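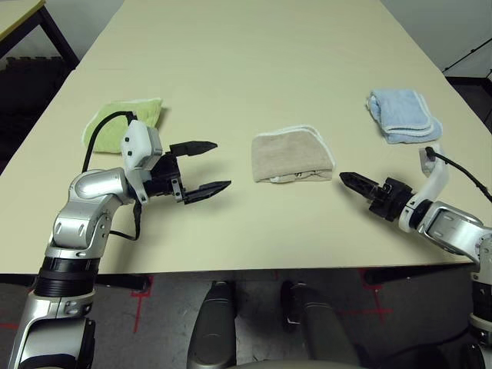
The three colors, folded: green, tan and blue.

Vomlow terry towels, set of three
Reviewed by Naa Sarpong

I bought these in September to replace a pile of kitchen and bathroom towels that had gone thin in the middle. The set comes with one lime green, one tan and one pale blue. You can't swap colors, and Vomlow doesn't sell them singly, so if you only like two of them you're still paying for three. The set was $20 at Ostside.

Color first. The green is light, closer to the inside of a lime than the peel. The blue is very pale. The tan is the one I would buy again, and it goes with the most things in our bathroom. All three have white edging, so they look like a set even though the colors have little to do with each other.

They have been through the wash every week since I got them. I wash them warm with the sheets and dry them on medium. The first two loads left a lot of lint in the trap, mostly green. By the fourth load that had stopped. None of the colors has run onto the others, and the white edges are still white. I don't use fabric softener on towels, so I can't say how they do with it.

Drying is good after the second wash and only fair before it. Straight out of the package they push water around. One towel will dry a full rack of dishes now. After a shower I want something bigger, and we keep these for hands, hair and the counter.

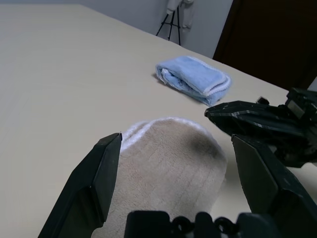 Tan towel up close, with the blue one farther back.

The pile is looped and fairly plush. It catches on rough fingernails, and I have one pulled loop on the green that I snipped off with scissors. It hasn't gotten worse.

Folding takes a little care. The towels are soft enough that the layers slide, and the blue one in particular tends to bunch at one end if I rush it. I fold in half, press it flat with my forearm, then fold again. They stack fine on an open shelf. In our narrow drawer I can fit two, and the third goes on top of the dryer.

I had the Itum towels before these. Those were thinner and dried faster on the hook, but they were scratchy from the first month. The Vomlow set stays damp longer, overnight in winter, so hang them spread out.

Good: soft, edges have held up, no color bleed.
Less good: slow to dry, lint in the first washes, no choice of colors.

Four out of five. I've ordered a second set for the guest bathroom.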